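Surdu Depository, Room 29
Condition and security check: contested poster holding, Luvine claim
September, before transfer for court viewing

1. Seals on flat files: intact. Drawer 34 sticks; do not force.
2. Sheet count against claim schedule: 271 listed, 271 present.
3. Gestapo inventory stamps: legible on all but two sheets. Photograph both under raking light.
4. Humidity log: gap overnight. Tullell to supply the missing readings. 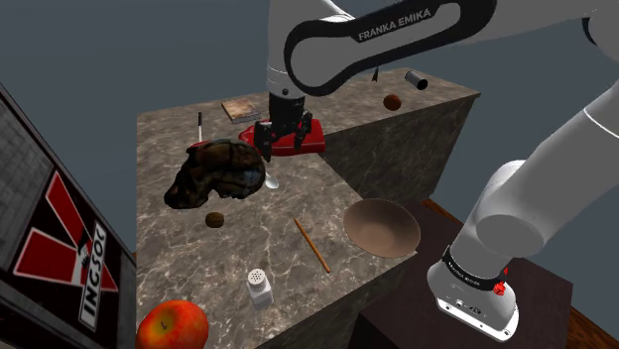
Simulated room: robot arm over a marble-patterned counter.

5. Door alarm: tested, passed.
6. Fire suppression: gas cylinder tag out of date. FAIL. Vultetti to recharge before release.
7. Custody form 1828: signed by lender, not yet by claimant's counsel.

Result: hold. No sheet leaves the room until items 4, 6 and 7 are closed.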